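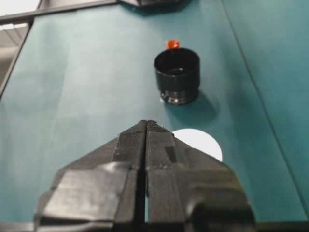
I've been comparing grippers for our little two-armed bench setup since February, and the thing that has made most difference is tape! Plain black tape, wrapped round the fingers. Zhiqiang Jin put me on to it when I was all ready to order a fancier pair (thank you, Zhiqiang, my wallet is very grateful). So these are my notes, in no sensible order.

**Wrap from the base up.** Pull it snug and overlap each turn a bit. Mine always ends up creased and I've stopped fretting. If you want real bite, a ribbed sort near the tips is lovely.

**Close the fingers before you judge them.** A fat overlap on one side will push the pair out of line, and then you'll spend 45 minutes blaming the controller. Ask me how I spent Saturday...

**Put a plain cloth down.** I like teal — black things and white things both stand out on it, and a dropped mug lands more softly too.
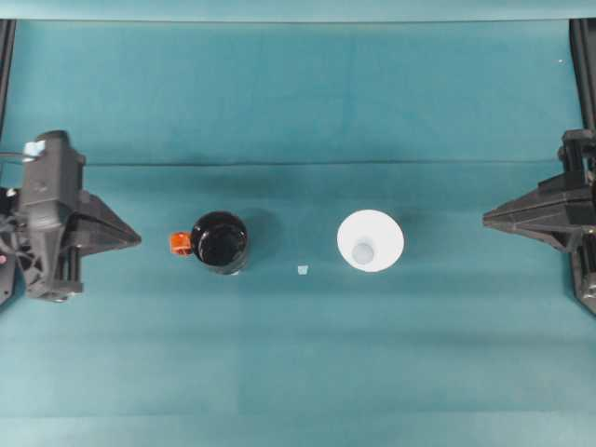 *Black mug, orange handle, white cone, and a finger either side.*

**Use the same few things every time.** I tried the Grumo fingers on a mug and the Kilby ones on a sponge, which told me nothing at all. Now every pair gets the same mug and the same cone, 14 goes each, and I write down the drops in pencil. Wide tips were easier on the cone, but I do prefer narrow ones for a handle.
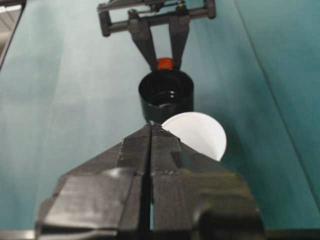
Oh, and try both arms before you make up your mind, as a pair that behaves on the left can be a right nuisance on the other side. Serpil Gezer swaps hers over halfway through and I've pinched the idea. Check your wrist camera view as well, before you tighten anything! Bulky wrapping hides more of the table than you'd think, so I trim mine back with nail scissors. Old tape goes gummy after a while, and a drop of washing-up liquid on a rag gets most of it off.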